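Besura Table, Rectangular
Florneo Workplace Furniture
Product sheet, revised June 10, 2022

The Besura is a rectangular wooden table for open-plan offices, shared work areas and reading corners. It is supplied as a top and a flat-packed base. The top shows its natural grain and is offered in three tones: pale, honey and dark.
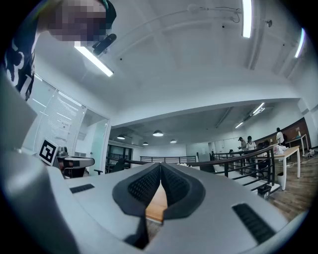
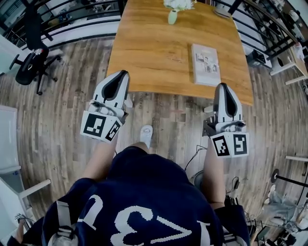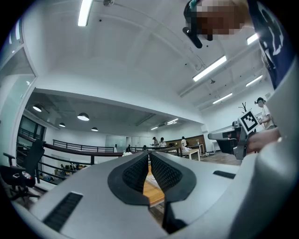
Second picture: table in honey tone, with book and vase of white flowers.

Dimensions
Length: 1,432 mm
Top thickness: 38 mm
Width and height: see the drawing supplied with the quotation. Both can be changed at order stage. Length is fixed.

Surface
The grain runs the long way. Boards are matched for color within one top, but two tops from different batches will differ slightly. Customers who plan to place tables end to end should order them together and state this on the order form, so that the tops can be drawn from one batch.

Wood tones read differently under different lamps. Under cool fluorescent tubes the honey tone looks a little flatter than it does in daylight, and the pale tone can look gray. A sample block should be viewed in the room where the table will stand, with the ceiling lights on, before the tone is confirmed. Sample blocks are sent free of charge – one per tone.

Floor
The feet have threaded adjusters for uneven floors. Felt discs for wooden floors are packed in the hardware bag and must be fitted before the table is turned upright. On carpet, leave them off. Cables should not be routed under the feet. If a cable has to cross the floor near the table, run it along the back edge or use a floor channel.

Assembly
Two people are required. Lay the top face down on a blanket, set the base in position, and start all bolts by hand before tightening any of them. Tighten in a diagonal sequence. Check the bolts again after one month of use.

Care
Dust with a dry cloth. Wipe spills at once and dry the area fully. Put a coaster or mat under vases and plant pots, and empty out overfilled vases before moving them. Books and papers may be left on the surface, but shift them from time to time during the first months. Wood changes color with light, and a covered patch will lag behind the rest. Do not use solvent cleaners, wax sprays or scouring pads.

Small scratches can be treated with the Florneo repair kit, ordered separately. Deeper damage is best handled by resanding the whole top – spot sanding leaves a visible hollow.

Orders
Stock tables ship from the Lurcombe warehouse. Changed widths and heights are made to order and cannot be returned. The production line is closed for part of August, and made-to-order tables requested during the closure are scheduled after it.

Technical questions: Mabli Prosser
Samples and quotations: Edem Lamptey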